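Adapting Comics for the Screen
Week 7 handout: Choosing the source material

Read this before the seminar and bring a printed copy. The set comic for this week is Dredura, all seven issues. There are two copies on short loan at the library desk, and the Linik collected edition has the same pages with a different cover. Students using the Linik edition should note that its page numbers run straight through to 159 and don't restart with each issue. Page references below are to the collected edition. 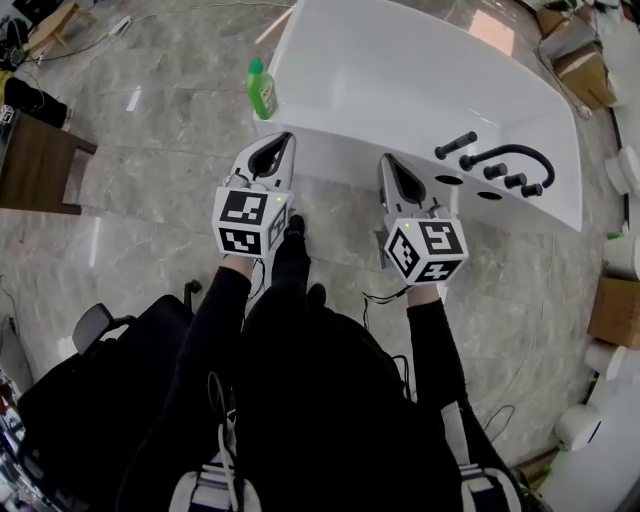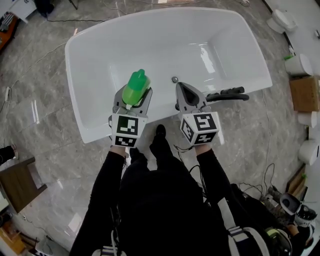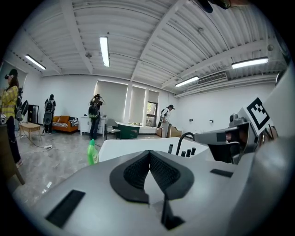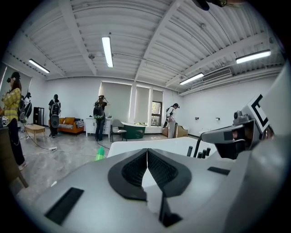 1. What we mean by "adaptable"

When people say a comic would make a good film or series, they usually mean they liked it and can imagine an actor in the lead. For this course we need something we can test. A comic is adaptable, in our sense, if its main effects can be got by other means on a screen. Some effects carry across easily (dialogue, plot, costume). Some carry across with work (pacing, narration). A few don't carry across at all and have to be replaced.

Make a list of the main effects in a comic before you decide what format it suits. Most weak pitches in last year's class chose the format first.

2. Page and screen time

A comics reader sets their own speed. They can stop on a panel, turn back, or take in a whole double page at once before reading any of it. A viewer gets the shots in the order and at the speed the editor chose.

Look at pages 34 to 36 of Dredura. The ferry crossing takes three pages and has no dialogue. Read quickly, it takes a few seconds. Most readers slow down on the last page, where the panels get narrower and the far shore stays the same size in each one. A director could shoot this as one long take, as a series of short shots, or with the crossing left out and the arrival kept. Each choice changes how long the audience believes the trip lasted.

Page counts are a poor guide to running time. A page of talk with nine panels may fill two minutes of screen time. A full-page drawing of a building may be on screen for three seconds.

3. Captions and voice-over

Many comics use caption boxes for a character's thoughts. The easy answer is to turn them into voice-over. Sometimes it works. Check these points first:

- Does the caption repeat what the drawing shows? If so, cut it.
- Does the caption disagree with the drawing? If so, the gap between them is probably the point, and voice-over may be the best way to keep it.
- Does the caption give a date or a place? On-screen text will do.
- Does the caption carry a joke that depends on where it sits on the page? It will need a new joke.

In Dredura the captions in the first two issues belong to the older sister, and from issue three they belong to the younger one. The lettering colour changes from grey to brown at that point. Many readers miss it the first time. An adaptation using two voices would give the switch away at once, so a writer has to decide whether readers were meant to miss it.

4. Film, limited series or ongoing series

Film. Suits a story with one main line and a firm ending. Side characters will be merged or dropped. Anything over two hundred pages will lose a lot.

Limited series. Suits a story with an ending and several lines that need room. Issue breaks can sometimes serve as episode breaks, but don't assume it. An issue often ends on an image, while an episode more often ends on a decision or a piece of news.

Ongoing series. Suits a setting that can produce new stories after the printed ones run out. Ask what season three would be about. If there is no answer, it is a limited series.

Our second comic, Troncoso, is useful here. It runs to 399 pages, and very little of it is plot. The town is the main interest, along with the rivalry between the two bakeries, and the flood is over by the end of the first chapter. In past years students have pitched it as a disaster film, which uses up the story in the first half hour. It has also been pitched as an ongoing drama with the flood in the past, and the written work on that version was better.

5. Animation or live action

Don't treat animation as the fallback for whatever seems too expensive. Ask what the drawing style does. In Stukow, our third comic, all the adults have the same face. In live action this would need masks or effects and would look strange from the first minute. In animation the audience would likely accept it early and start to notice it again later, much as readers do.

Drawing style also sets the tone. A violent scene in loose, thick brush lines reads differently from the same scene with real actors. If you move a comic to live action, go through it and mark every scene where the line itself softens what happens. Those are the scenes you will have to rewrite.

6. Terms to know

Gutter: the space between panels. The reader fills in what happens there.
Splash: a single drawing that takes up a full page.
Spread: two facing pages designed to be seen together.
Bleed: art that runs to the edge of the paper with no border.
Beat panel: a panel in which little or nothing changes, used for a pause.
Source-faithful: following the plot and wording of the comic closely. It is a description and doesn't mean good.

7. Seminar task

Work in pairs. Choose one scene from Dredura, no longer than four pages. Write it out as a script of two pages at most, in the standard layout from the Week 3 handout. On a separate sheet, list:

- what you kept
- what you cut
- what you added, and what it replaces
- one effect you could not carry across

Please don't choose the ferry crossing, as we will go through it together at the start.

8. Looking ahead

The written pitch is due in November. It can be on any of the three set comics, or on a comic of your own choice if you clear the title with your tutor first. Superhero titles are allowed, but you must work from one named storyline and not from the character in general. Include photocopies of every page you refer to. Pitches without page copies will be returned unmarked.

Reading for next week: Troncoso, chapters one to four. Skip the sketchbook section at the back for now.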